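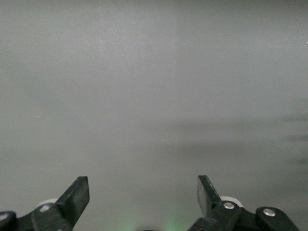
Chapter 7
Light in Rooms

7.1 Why we begin with the shadow

When people speak about the lighting of a room, they usually speak about lamps. They ask how many lamps there are, how strong they are and how much they cost. These are good questions and we will come to them in Section 7.4. But a person who sits in a room all day does not look at the lamps. This person looks at a desk, a wall, a page, a face. What he or she sees there depends on how the light arrives at the surface, and from how many directions it comes.

For this reason the present chapter starts with shadows. A shadow is easy to observe, it needs no instrument, and it tells us a great deal about the source of the light. Students who learn to read shadows can often explain what is wrong with a room before they take the light meter out of its box.

After you have studied this chapter, you should be able to:
explain the difference between direct and diffuse light;
name the two parts of a shadow and say what makes each of them larger or smaller;
calculate the average illuminance on a work surface in a simple case;
describe how the finish of a surface changes what the eye receives from it.

You will need the inverse square law from Chapter 5 and the table of reflectance values from Chapter 6. If it is a long time that you read Chapter 5, please repeat the first three problems there before you continue.

7.2 A case: the reading room at Prustinville

The public library at Prustinville was built in 2005. Its main reading room is on the north side of the building and has a row of high windows. At the opening, the room was lit in the evening by a small number of strong ceiling lamps with clear glass. The designers had calculated the average illuminance on the tables and had found 315 lux, and the measured value was very near to this. On paper the room was in order.

The readers did not agree. In the first winter they complained that the light was "hard" and that they had to move their books all the time. Some of them wrote that the room was too dark, and others wrote that it was too bright. The library asked for a new measurement in July, when the building was closed for cleaning, and the result was almost the same as before.

The difficulty was found when somebody sat down at a table and began to write. The hand and the pen threw a dark shadow with a sharp border, and this shadow fell exactly on the line which was being written. When the reader leaned forward, the head threw a second shadow across the whole page. The meter had been placed on an empty table, and so it had seen none of this.

The clear lamps were later replaced by wide panels with a milky cover. The average illuminance went down to 266 lux, which is a real loss, and still the complaints became few. We will use this room again in the problems at the end of the chapter, so it is useful to keep the two values in mind.

7.3 Two parts of a shadow

Let us consider a small source of light, for example a bare bulb seen from far away. An object stands between the bulb and a wall. Each point of the wall either receives light from the bulb or does not receive it. There is almost nothing in between, and the shadow has a clear border.

Now let us make the source larger. Some points of the wall still receive no light at all. This region is called the umbra. Other points receive light from one part of the source and not from the rest. This region is called the penumbra, and within it the brightness changes gradually. The eye does not find a line where the shadow begins.

The width of the penumbra depends on three quantities: the size of the source, the distance from the source to the object, and the distance from the object to the surface. If the object is moved away from the surface, the penumbra grows and the umbra becomes smaller. At a certain distance the umbra disappears completely. What remains is a weak gray region which many people would not call a shadow, although it is one.

You can test this with your own hand above a sheet of paper. Hold the hand very close to the paper and then raise it slowly. Do it first under a desk lamp and then near a window on a cloudy day. Write down at which height you can no longer count the fingers in the shadow. The two heights will be quite different.

When there are several sources, each of them makes its own shadow of the same object. The shadows may lie side by side or they may overlap. Where they overlap, the surface is darker. A row of lamps in a corridor can give in this way a whole group of shadows to one handrail, and visitors sometimes take them for dirt on the wall.

A note on words

In everyday speech "soft light" can mean weak light, warm light or pleasant light. In this book it means only light that produces a wide penumbra. A soft light may be very strong. The sky on a bright cloudy day is the best known case. In the same way, "hard light" says nothing about the quantity of light, only about the border of the shadows.

Please be careful also with the word "diffuse." It is used for light which comes from many directions, and it is used for a surface which sends light back in many directions. A matte paint is a diffuse reflector even when a small hard lamp shines on it. We will always write "diffuse light" or "diffuse reflection" in full, so that the two are not mixed.

Questions to think about before you read on

Why did the readers at Prustinville give opposite opinions about the same room?

A workshop has 199 lux on its benches from one large panel. A second workshop has the same value from a single clear bulb. In which one would you prefer to thread a needle, and how would you place your chair in the other one?

Suppose that the reading tables had been covered with a glossy varnish. Which complaint would the milky panels have removed, and which new one might they have caused? Keep your answer and compare it with Section 7.6, where glare from polished surfaces is treated.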